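Enseñar con las manos: memoria del proyecto de grupo
Taller de Robótica, segundo curso
Maribeth Samonte, Malachy Gilmartin y Ebere Idahosa
Tutora: Orla Ní Chonaill
Entregado el 15 de junio de 2018

Por qué elegimos este tema

Cuando en febrero tuvimos que elegir proyecto, los tres veníamos de pelearnos un cuatrimestre entero con trayectorias escritas punto por punto, y la verdad es que nos apetecía muchísimo probar otra cosa. Orla nos propuso trabajar con demostraciones: una persona mueve el robot a distancia, el sistema guarda lo que hace cada articulación y después se intenta que el brazo repita la tarea con lo aprendido. Dijimos que sí antes de que terminara de explicarlo (Malachy lo niega, pero fue el primero).

Llamamos Corkero al montaje completo, que consta de dos brazos con pinza de dos dedos y un par de mandos gemelos que se manejan sentado. El programa de grabación, que bautizamos Tikirent, lo escribió casi todo Ebere durante las vacaciones de Semana Santa, y le estamos muy agradecidos, aunque los nombres de las variables sigan siendo un misterio para los demás.

La tarea

Queríamos algo sencillo de contar y no tan sencillo de hacer, así que nos quedamos con los vasos de plástico: coger un vaso, levantarlo y trasladarlo sin que se caiga ni se aplaste. Al principio usábamos uno solo, y fue Siobhán Keane, del grupo de la mesa de al lado, quien nos sugirió meter más objetos para que la cosa se pareciera un poco a una mesa de verdad. Desde entonces trabajamos con vasos de varios colores y con cosas de escritorio por en medio, sobre un paño negro.

El agarre nos dio más guerra de la que esperábamos. Como los vasos son más anchos por arriba que por abajo, si la pinza entra baja y aprieta, el plástico tiende a escurrirse. Después de bastantes pruebas acordamos coger siempre por la parte alta, cerca del borde, y cerrar despacio. Parece una tontería, pero ponernos de acuerdo los tres en hacerlo igual mejoró las grabaciones más que cualquier cambio en el programa. En la toma siguiente, el vaso morado va agarrado de esa manera, con el azul detrás, metido en el portalápices de malla. 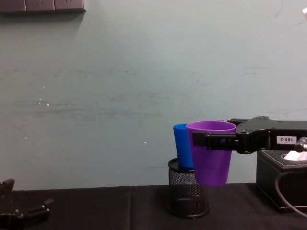

Cómo grabamos las demostraciones

Nos repartimos 120 demostraciones válidas entre los tres y las hicimos en sesiones cortas, de 15 minutos como mucho, porque a partir de ahí uno empieza a mover los mandos con desgana y se nota en los datos. Uno manejaba, otro vigilaba la mesa y el tercero apuntaba en el cuaderno las tomas que había que tirar. Si el operador dudaba a mitad de camino o soltaba el vaso antes de tiempo, la toma se descartaba y se empezaba de nuevo.

También aprendimos a mirar el robot y dejar de mirarnos las manos, que cuesta lo suyo. Maribeth, que toca el acordeón, lo consiguió el primer día; los otros dos tardamos bastante más.

Resultados

Con las primeras 60 demostraciones el brazo se acercaba bien al vaso, pero cerraba la pinza demasiado pronto. Con las 120 el cierre mejoró mucho y el agarre por la parte alta salía con naturalidad, sobre todo con los vasos sueltos. Los que están dentro de otro recipiente siguen siendo el punto flojo, ya que hay que subirlos rectos y nuestras demostraciones se inclinaban un poco en cuanto el vaso asomaba.

Lo que queda pendiente

En julio nos dejan volver al laboratorio y queremos grabar una tanda dedicada solo a sacar vasos del portalápices. Ebere sueña con llegar a 1.000 demostraciones; Malachy y yo le hemos pedido que antes arregle el botón de borrar la última toma.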